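Open day at the Saltden handling lab - the day the Kelis stopped
Last updated: Wednesday, June 23, 2021
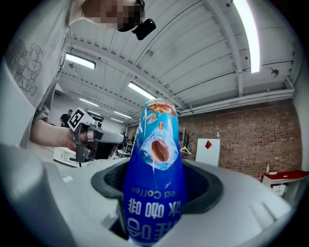
What went wrong

Got there late, parking is awful. Blue coffee can was still the test item, and you could try a hand gripper yourself. Fun. Harder than it looks.

Then the big one, the Kelis arm, next room over. Picked up a can fine, swung left, and just let go. Can hit the guard rail and rolled under the Mok feeder. Loud! A guide hit the stop button and we all got moved back behind the yellow line. Almost 57 minutes before it ran again.

The explanation - a pressure sensor had drifted, so the arm thought it was holding harder than it was. Fault code 154 on the screen. Apparantly it had logged the same code twice that week and been reset both times. Didn't love hearing that.

No one hurt. Rail did its job. The Fanitz demo was dropped so cant report on it. They're running it again in August, book early.

3 comments - 12 shares
We use cookies to improve your visit. Accept / Manage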